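Section 5: Comparing the grippers on a zipper bag

By Évan Vasseur, March

I like to finish any gripper comparison with a bag, and the Lunero pair gets the same treatment as the Getau pair did.
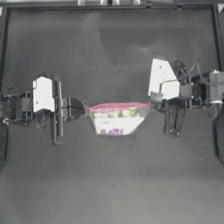 Bag test: both grippers on the pink zipper strip, bag up off the work surface.

1. Clear the work surface and run both arms to home at 20 percent speed. Keep it there for the whole section!

2. Close the left gripper on one end of the strip, then the right gripper on the other. Grab the strip itself – plain film slides out of the fingers way too easily.

3. Raise both arms together until the bag hangs free, then ease them apart until the strip is fairly straight.

4. Hold for 20 seconds and write down any slip, left and right separately (I mixed mine up once and had to redo a whole afternoon).

5. Lower, open, and repeat 5 times before you swap fingers.

Note: If one side keeps slipping, load the Lungu controller's soft-close profile and try again. I'd change one setting at a time.

CAUTION: Hands out of the cell while the arms are pulling. Hit stop first, then reach in.

Related items
Section 4: Mounting the fingers
Section 6: Camera check
Gromstead spare parts list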